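Progress report to the Gaete Music Fund, November

The Iluvton EP is behind where we said it would be in the last report, but the money is on track. Four of the five songs have finished drum and bass takes. The fifth, "Wino," was re-arranged after the first session and has to be tracked again from the start.

**Recording.** Akash Singhal has engineered all the sessions so far. Guitars are done on three songs and vocals on two. We lost one weekend when the singer had a throat infection - those hours were moved to Wednesday evenings at no extra charge.

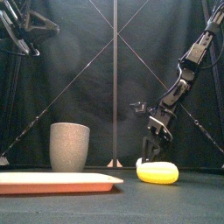

Mixing will go to Ozan Kozan once the last vocals are in. He has quoted $702 for all five songs, including one round of changes. That is under the amount in our original budget, and we would like to move the difference to mastering if the fund agrees.

**Shows.** The band played twice in this period. The Civeck show sold 90 tickets and the second, an all-ages afternoon, sold 44. The second was weaker than we hoped. It was announced late and had no local opener.

**Pressing.** We have asked for a price on 310 CDs. Vinyl is off the table for this release.
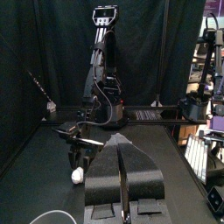

*Robot arm and two-finger gripper at the tabletop.*

**Next period**

- Re-track "Wino" and finish the remaining vocals
- Send all stems to Ozan
- Settle the sleeve art and lyric sheet
- Book two shows outside Civeck

We need a decision on the mastering money before the mixes are approved. Receipts for studio time are in the shared folder, apart from the last session, which has not been invoiced yet.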